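Collecting Two-Handed Demonstrations of Utensil Sorting in a Home Setting

Final Report, Undergraduate Project in Robot Learning
Project team: Ziad Sabbagh, Zuzana Mikuš, Ákos Fodor
Faculty supervisor: Adel Morsy

Summary

This report describes the collection of a set of human demonstrations for training a two-armed manipulation policy. The task was the handling of chopsticks and spoons around a utensil holder on a dining table. The team recorded 263 demonstrations with a pair of hand-held grippers and kept those that met the written acceptance rules. The report covers the task design, the recording procedure, the review of the recordings, and the problems that remain open. Training results belong to the second phase of the project and are not included.

1. Background

The project began as an extension of earlier coursework in which a single arm was taught to move blocks between trays. That work used teleoperation. An operator needed most of an afternoon to produce a usable batch, and every recording came from the same laboratory bench. The policy trained on those recordings performed poorly when the bench was moved to another room.

For the present project the team chose hand-held grippers. The operator holds one in each hand and carries out the task directly, while a camera on each tool records the view that a robot wrist would have. No robot is needed at the collection site, so an ordinary home can be used. The team selected an apartment in which the dining table faces the kitchen through a doorway. 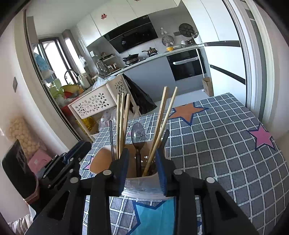 Chopsticks were selected for several reasons. They are thin, they roll, and they often cross one another when they stand together in a holder. A gripper must close on one without dragging its neighbor along. Spoons were added to the task because the bowl and the handle call for different approaches, and because the team wished to see whether a policy would learn to tell the two kinds of object apart from the wrist view alone.

2. Task Design

The task was divided into four segments, each recorded as a separate demonstration:

Removal. The operator takes a named utensil out of the holder and lays it on the cloth.

Pickup. The operator lifts a utensil from the cloth and brings it upright.

Transfer. The operator passes a utensil from one gripper to the other.

Return. The operator places the utensil back in the holder.

An early plan called for one long recording that contained all four segments. Mr. Fodor tested this plan in April and reported that a single slip near the end made the entire recording unusable. The segments were separated after that test.

The arrangement of the utensils was changed between demonstrations. Operators followed a printed schedule, prepared by Ms. Mikuš, that listed the contents of the holder and the side from which the operator was to approach. The patterned tablecloth was kept on the table throughout. The team discussed using a plain cloth and decided against it on the grounds that homes seldom offer a plain background.
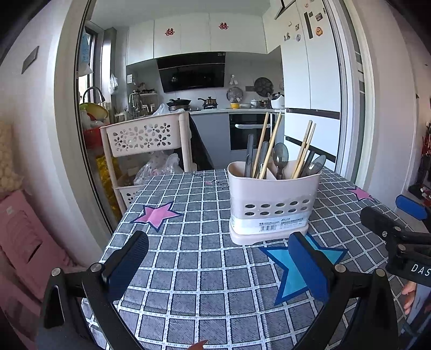
3. Recording Procedure

Each operator completed a practice period before any recording was kept. During practice the operator learned to close the pads slowly and to keep the tool cameras pointed toward the work. Beginners tended to twist the wrist outward, and the utensil then left the view of that camera at the moment of contact.

A demonstration started with both grippers open and held above the table. The operator paused, carried out the segment, and paused again before the recording was stopped. The pauses were used later to trim the files. If a utensil was dropped, the operator was permitted one recovery attempt. Successful recoveries were kept and labeled as such, on the advice of Dr. Morsy, who considered them useful for a policy that will certainly drop things itself.

Pickup proved to be the hardest segment to perform well. A chopstick lying flat leaves little room for the pads, and operators had to bring both fingers nearly to the cloth before closing. Speed varied a good deal between operators, and no attempt was made to correct this. 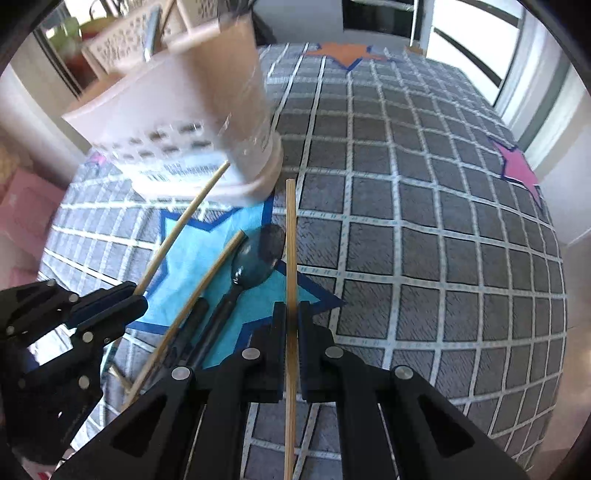
Figure 3. Both grippers in use, with a chopstick held upright in the nearer one.

4. Review and Labeling

Every recording was watched in full by a team member who had not performed it. The reviewer marked the segment type, the utensil, the result, and any recovery. A recording was rejected if tracking was lost, if the utensil was out of view in both cameras during the grasp, or if the operator touched an object with a bare hand. Some 98 recordings were rejected, most of them for lost tracking in fast transfers.

Mr. Sabbagh also compared the labels given by different reviewers on a shared portion of the set. Disagreement was confined mainly to recoveries, where one reviewer had counted a brief regrasp and another had not. The labeling guide was revised, and the affected files were reviewed again.

5. Open Problems

The set comes from one home, and the light from the kitchen window changed over the course of the session. Crossed chopsticks are still too few in the accepted removals. The team recommends that the next group collect in at least 2 further homes and record transfers at a slower pace. The labeling guide and the printed schedule have been stored with the accepted files in the course archive.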